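Girncombe Residents' Association
Minutes of the July meeting, held in the lower hall, 7:00 p.m.

Chair: Gopinath Nambiar

1. Previous minutes
Approved without change.

2. Water pressure
Pressure at the Trallside end remains low in the early morning. The supplier has inspected the valve on Taltness Road and found it partly closed. It was reopened. Residents are to log readings at 6:30 a.m. until the next meeting.

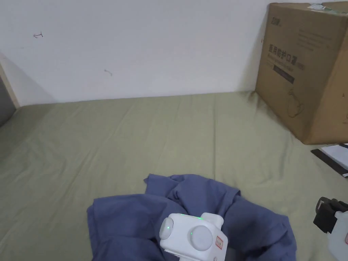
The chair noted that upper floors were the worst affected. A booster pump was quoted at $3,000 — deferred until the readings are in.

3. Parking
Permits issued to date: 171. Four applications were refused for lack of proof of address. Applicants may resubmit. The loading bay outside Thepsuriya stays restricted until 10:00 a.m.

4. Shared laundry room

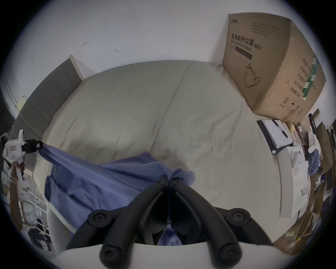 The dryer vent was cleared in June and the cycle time reset. Complaints about items left in the machines continue. It was agreed that unclaimed items will be moved to the shelf after one day and held for three weeks. The shelf list must be specific: an entry such as "blue cloth, lightweight, wrinkled, like a scrub top" is acceptable, "clothing" is not. Motion carried.

5. Other business
Hedge trimming on the north path — contractor to confirm dates.

Meeting closed 8:20 p.m.

Recent documents
Minutes, June meeting
Parking permit form
Laundry room rules
Water pressure log sheet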